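Section 4: Descaling your Munley kettle

My own kettle gets this treatment every December and again in early summer, and our water at home is hard enough to chalk a blackboard with. 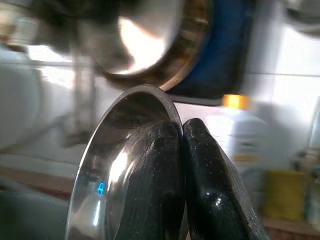
You'll want to set aside an evening for it, mostly so the kettle isn't needed for anything else. I start after dinner and let it soak while I watch something. If you have the bigger Rolland model, the steps are the same but you double everything.

What you need

White vinegar, the plain cheap kind, 250 ml
Cold tap water, 250 ml
A soft cloth
An old toothbrush for the spout

You can use the Lendik descaling powder instead of vinegar if the smell bothers you. Follow the packet for the amount and skip step 1.

Steps

1. Mix the vinegar and water in a jug.

2. Unplug the kettle and lift it off its base. Let it cool all the way down. I've been impatient here and I regretted it!

3. Take out the spout filter. It pulls straight up. If it feels stuck, wiggle it a little from side to side, but please don't go at it with a screwdriver (I cracked my first one that way and had to wait ages for a new one).

4. Pour the mix in, put the kettle back on its base and plug it in. Bring it just to a boil, then switch it off yourself if it hasn't clicked off already.

5. Unplug it again and leave it for 20 minutes. Drop the filter in a cup with a splash of the leftover vinegar while you wait.

6. Pour everything down the sink, slowly, with the window open. Wipe the inside with the cloth once it's cool enough to touch.

7. Scrub the filter with the toothbrush, rinse it and push it back in until it clicks.

8. Fill the kettle with fresh water, boil it and throw the water out. Do this 2 times. If your tea still tastes like salad dressing, go for one more.

CAUTION: Never put the kettle or its base under running water, and keep the plug end of the cord well away from the sink.

CAUTION: Don't mix vinegar with bleach or any cleaner that has bleach in it. The fumes are dangerous.

Note: Brown spots on the bottom are usually minerals from the water. They wipe off after a second soak. Herman Tuhumury wrote in to say he uses lemon juice on his, and I tried it, and it's nice, just slower.

If the kettle shuts off before it boils even after descaling, go to Section 6, Resetting the thermostat.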